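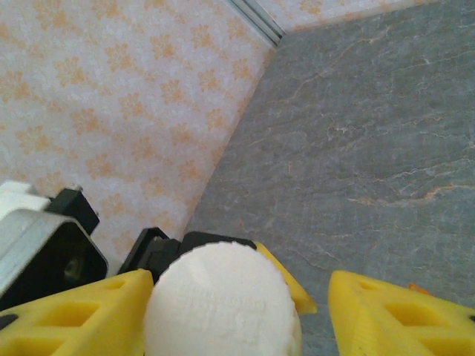

PIDEX DOUBTS THE VITAMIN SHELF, PUBLISHES GUIDE TO PUTTING BOTTLES AWAY

Free booklet asks households to try one cupboard and a marker before buying another organizer

FOR RELEASE IN DECEMBER

Pidex, the home storage workshop, today released "Caps Up," a free guide to sorting the vitamins, tablets and supplements that pile up on kitchen counters. The guide recommends very few purchases. Pidex sells storage for a living and is aware of how that sounds.

Every winter brings a fresh round of bottle racks, turntables and stacking trays, most of them sold with a promise that the owner will finally keep up with a daily routine. Pidex has stocked several of these and has doubts about all of them. A rack holds bottles. Whether anyone opens the bottles is another matter, and the guide makes no claim about it.

The booklet grew out of a small trial in 14 homes. Each household was asked to gather every supplement container in one place, read the labels, and decide where the containers should live. Pidex did not pick the homes at random and does not offer the trial as research. It did change the company's mind on a few points, mainly about caps.

Most advice on this subject assumes that a bottle will be seen from the front. In a deep drawer or a low cupboard it is seen from the top, and from the top one large white screw cap looks much like the next. Any lettering molded into a cap is usually the same white as the rest of it, and hard to read in kitchen light. Several households in the trial had sorted their bottles carefully by label and then stored them where no label could be seen. 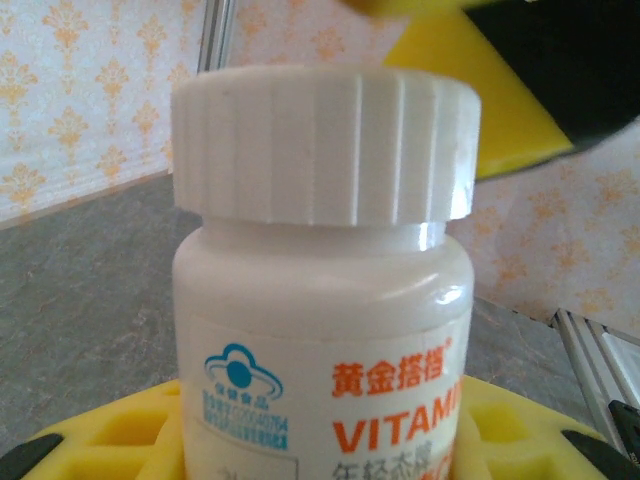
Supplement bottle with a ridged screw cap. The front of the label reads 黄金搭档 in orange, with blue print to the left.

The guide's main suggestion is to write on the cap. A short name and the month of opening will do. Masking tape works if the marker rubs off on the plastic, and it often does. Pidex tested its own printed cap stickers against plain tape and could not see why anyone would pay for the stickers. They have been dropped from the spring catalog.

Bottles with labels in more than one language get a page to themselves. The guide advises using whichever name the household says out loud, even if it is a nickname. It also asks readers to leave the original label in place. Decanting tablets into matching jars photographs well, but the fine print goes in the trash with the old bottle, and Pidex considers that a poor trade.

On where to keep things, the booklet is brief. Follow the storage directions on the label. Choose somewhere out of reach of children. Keep bottles away from the stove and the sink.

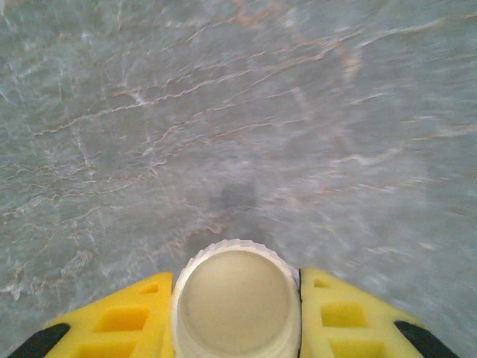

Stone counters come in for some criticism as well. Veined marble is handsome, and it is also very good at hiding a dropped tablet, a foil seal or a ring left by a spill. The guide suggests opening bottles over a plain tray or a dinner plate — anything flat with a rim — and wiping the counter afterward. A special mat is available from various makers. Pidex has yet to see one that does more than the plate.

Two products are mentioned by name. The first is Varma, a shallow pull-out tray that Pidex makes with its manufacturing partner, Zesesus. It suits cupboards where bottles would otherwise stand 3 deep. Readers whose bottles fit in a single row are told to skip it. The second is Wonton, a soft folding divider for drawers, which was liked in some homes and abandoned within a week in others. Pidex will go on selling it and will go on saying so.

The guide gives no advice on which supplements to take, how much, or whether to take them at all. Those questions belong with a doctor or pharmacist.

"Caps Up" is available as a free download from Pidex. A first run of 200 printed copies will be sent to stores that carry the Varma tray, to be handed out with or without a purchase. Stores may request copies through their usual order form.

About Pidex
Pidex designs and sells shelves, trays and dividers for kitchens and pantries. Its trays are manufactured by Zesesus.

Press contact: Pidex press desk, open until 4 p.m.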